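Keveo Table Oil – for kitchen tables, counters and boards

We started making this oil because Lino Mazza had a kitchen table he loved and a finish on it that he didn't. Every mug left a ring, every spilled juice soaked in, and he was sanding the thing twice a year. So he and Gemma Santoro began mixing small jars at home, trying them out on scraps and then (bravely!) on the table itself, and the recipe they settled on is the one we still fill by hand at our Ovgate workshop today.

It goes on thin and smells faintly of orange peel, and it keeps pale woods looking like themselves, without that yellow cast so many oils bring along.
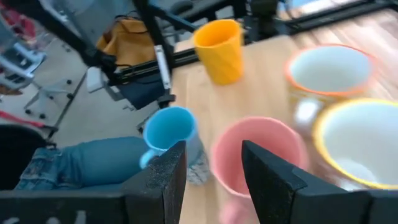

Pink cup on a light wooden tabletop.

Wipe the wood clean, let it dry overnight, and rub in a small amount with a soft cotton cloth, following the grain. Wait 23 minutes, take off whatever hasn't sunk in, and leave the table alone until the next day. We like 2 coats on bare wood, with a full day between them. After that, a light refresh each July or so is plenty for most families.

Please lay used cloths flat outdoors to dry before you throw them away – oily rags bunched up in a bin can catch fire.

Size: 200 ml bottle
Finish: soft matte
Full cure: 5 days
Also in this range: Amato Board Wax, Arker Wood Soap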